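Maio, 14h20, bancada do Komeo

Retomo o caderno depois da mudança da mesa. A tarefa desta semana é a das folhas: aproximar a pinça, segurar uma folha impressa pela borda e levá-la para outro lugar da mesa. Parece simples, mas o papel é o material com que tivemos mais dificuldade até agora. Ele dobra, escorrega, e duas folhas juntas comportam-se como uma.

Estado da coleta:

- episódios gravados no total: 1.036
- aceites após revisão: 834
- destes, com papel: 335
- operadores: 2

Os restantes ficaram de fora quase todos pelo mesmo motivo, o operador hesita muito tempo em cima da folha antes de fechar os dedos. O modelo aprende também a hesitação. Já vimos isto na versão anterior da política: o braço chegava bem, parava, e ficava ali a tremer um pouco até o fim do tempo.

Decidi deixar as folhas sobrepostas e com ângulos diferentes, como uma pessoa deixaria os seus papéis. No conjunto do Kiani as folhas estavam sempre alinhadas com a borda da mesa e a política não aguentou nem uma rotação pequena.

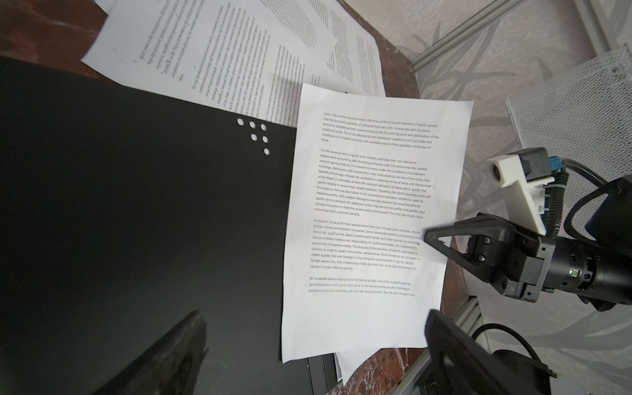 Outra decisão é usar só folhas com texto de verdade. Com papel em branco, a câmera do punho perdia a borda contra as outras folhas, e as correções do operador ficavam sem relação com o que a imagem mostrava. O conteúdo do texto não importa para a tarefa (temos uma sobre a economia do esporte que já sei quase de memória, com quadra de tênis e campo de golfe).

Coisas para não esquecer:

- Mudar a posição das folhas a cada episódio, não a cada série. Na série da manhã esqueci-me e tive de apagar tudo.
- Pegar sempre a folha de cima. Se vierem duas, marcar como falha e não tentar separar no ar.
- Verificar se o cabo da câmera tem folga antes de rodar o punho.
- Escrever a instrução em linguagem natural no momento da gravação. Depois, ninguém se lembra qual folha era.

Dúvida aberta: a exposição da câmera. O papel branco ao lado de uma superfície preta obriga o ajuste automático a trabalhar muito, e acho que o brilho muda quando a pinça desce. Vou fixar a exposição e gravar uma série curta para comparar. Se houver diferença, é preciso avisar o grupo de Rovdale, que usa a mesma configuração.

16h05. Exposição fixada, o texto lê-se melhor na imagem. Falta treinar com isto. O treino fica na fila do Dravitow para esta noite.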